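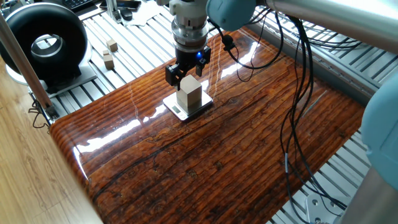 A pale wooden cube on the compact digital scale, on the lacquered work slab.

Home | Products | Newsroom | Contact
Category: Weighing & Measuring
June 10, 2024 — Vodon Press Office

Vodon has opened orders for the Cunum check set, a kit of plain wooden cubes for routine comparison on small digital scales. The first run is 2,000 sets. Deliveries begin in March.

The cubes are left unfinished. Each set contains 3 cubes and a record card, and fits scales with a flat top plate. 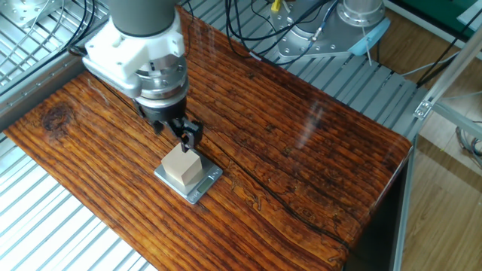 Cube and scale on the slab. The display is on the front edge of the scale.

The set is meant for daily checks between full calibrations — it does not replace certified weights. Users record a starting value for each cube on their own scale and compare later readings against it. Two readings per cube are advised.

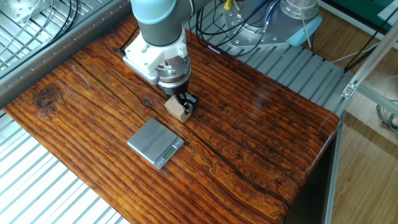 Placement

The cube should sit flat on the plate and clear of the display. Remove it fully before zeroing. Keep cubes in a dry drawer, as wood takes up moisture from the air. 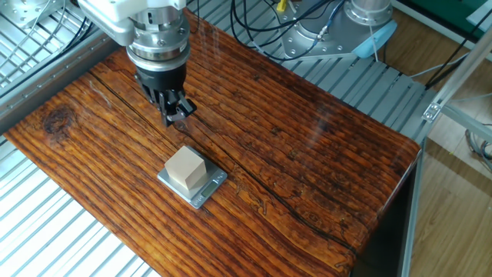
Cube toward the back left of the platform, with the display at the front edge.

Trade customers may order through Drakunis or Roman in cartons of 200 sets. Data sheets are available from the Vodon press office on request.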